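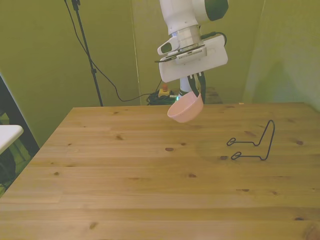 Bol rose, tenu par le bord.

Mars, carnet de l'atelier « peines et opinion », 16 h

Repris ce matin le codage des lettres de lecteurs sur la perpétuité réelle. Le corpus Buchanan compte maintenant 822 lettres, il en faut 900 avant de fermer la collecte. Celles d'Inotberg sont arrivées sans les dates, j'ai écrit pour les demander.

Difficulté avec la catégorie « rétribution ». Beaucoup d'auteurs écrivent que le condamné « doit payer », mais dans la même phrase ils parlent de protéger les autres. J'ai codé les deux motifs. Akash Pathak préfère un seul motif par lettre, le premier qui est nommé. Je ne suis pas convaincu : l'ordre des mots dépend souvent du style et pas de l'opinion.

Nous avons fait l'essai sur 30 lettres, chacun de son côté. Désaccord sur 16, c'est trop. Presque tous les cas concernent la libération conditionnelle - l'un lit « espoir », l'autre lit « risque ». Il faut réécrire la consigne 4 avec deux exemples pris dans la série Otow.

Relu aussi le chapitre de Zirnudel sur la durée des peines. La partie historique est utile, la partie sur les victimes me semble trop rapide. À citer avec prudence.

À faire : consigne 4, renommer les fichiers Otow, demander à Akash s'il garde sa grille ancienne.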